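Warden's Diary, Trirnstead Parish Reading Room
29th week of the year
7/29/18

The Reading Room was opened at nine this morning to allow the remaining stock from the Plisow branch to be received. It is not the practice of the Room to open on a Sunday, and notice of the change was placed in the porch and in the window on the street side. The delivery came by the lower lane, the upper lane being closed for work on the drains, and was complete before eleven.

The Plisow branch has transferred 339 volumes to Trirnstead. With these the lending stock now stands at 2157, which is more than the present shelving was intended to hold. The west wall is full. The bays beneath the windows have been brought into use, although books kept there in former years suffered from the sun and several of the older atlases lost the colour from their spines. Blinds were requested in April. The request has been acknowledged and has gone no further, and a second letter was written today.

The condition of the Plisow books is on the whole fair. Local history and natural history have been well looked after. The children's books have seen heavy use and a good number will need new covers before they can be lent. Two volumes of the county survey were found to be damp along the lower edge and have been set apart on the table in the back office with blotting paper between the leaves. They are not to be shelved with the others until they have been looked at again.

It was found that Plisow used its own system of numbers for biography, arranged by the trade or calling of the subject, where Trirnstead has always arranged by surname. The two cannot be mixed. After some thought I have decided that the Trirnstead order shall be kept and that the Plisow labels shall be covered and written afresh. This will take the greater part of August. Readers who ask for a Plisow book by its old number should be shown the grey list at the desk, in which both numbers are entered.
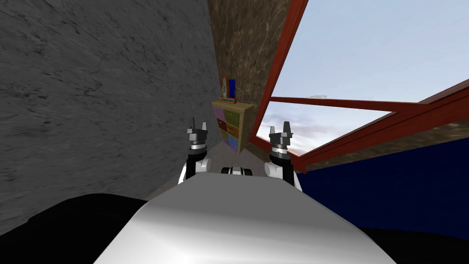

The grey list itself is in poor order. Entries made before the spring are in ink and can be relied upon. Those made afterwards are in pencil, in more than one hand, and some have been rubbed out and written over. A fair copy was begun this afternoon and has reached the letter F. The old list is to be kept in the lower drawer when the copy is finished and should on no account be thrown away, as it remains the only record of several gifts made to the Room.

The matter of the catalogue cabinet must also be entered. The Kaushik cabinet, bought second-hand when the Room was moved from the school, has 20 drawers, of which the lowest row has swollen and will not close. Candle wax was applied to the runners with little effect. The maker's plate on the Kaushik gives no address, and the joiner who last attended to it has retired. I have asked for a price for planing the drawers and another for a new cabinet of the Nomik pattern, which is deeper and would take the cards for the Plisow stock without crowding. The Nomik would not fit in the present alcove unless the notice board were moved to the opposite wall. There is no objection to this in principle, but the plaster on that side is soft and would need attention first.

Fines were counted and entered in the cash book. The total agreed with the slips. One coin was foreign and has been placed in the tin with the others.

A complaint was received in the suggestion box concerning the chairs in the newspaper corner, which are said to be too low for comfort. The same complaint was made last year. Higher chairs are available in the store but have no arms, and it was for want of arms that they were removed. I have put one of them back beside the window, leaving the remainder as they are, and readers may choose between them. A second slip in the box asked for more books on bees. There were three among the Plisow books and they have been placed on the display shelf by the door.

The barometer had fallen since Friday. Rain began shortly after one and came in beneath the side door, as it does when the wind is from the south. The mat was taken up and hung in the passage. The sill has been filled twice in my time here, and the filling has come away on each occasion. It should be cut out and a new length of timber let in, and I have added this to the list of works for the autumn, beneath the gutter and above the gate.

The periodicals for the coming month were laid out and the old numbers tied in bundles. The gardening quarterly has not arrived. The publisher is to be written to if it has not come by Thursday.

The Room was locked at half past four. The lamp in the porch was left burning on account of the dark afternoon. Keys returned to the hook. Boxes from Plisow, flattened, are in the passage for collection, and the larger ones have been kept back for the jumble sale.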